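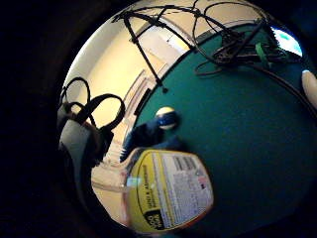
*View from a hand-held gripper: a container with a yellow label on a teal tabletop, with black cables behind.*

2022-05-08, Gullton – Kavis has released a new version of Pristenano, its perception software for hand-held and arm-mounted grippers.

The update adds a correction step for very wide lenses. Objects near the rim of the view are matched against the same model as those in the middle, and cables are now marked as obstacles to plan around.

The release was tested on 2000 recordings of cluttered tables, 500 of them made at Brynjólfsdóttir, the company's test partner. Processing takes 38 milliseconds per picture on a standard workstation.

Existing licence holders can install the update now – settings files from the previous version will still work. Support for two grippers on one table is planned for December.

Press enquiries: Kavis press office, Gullton.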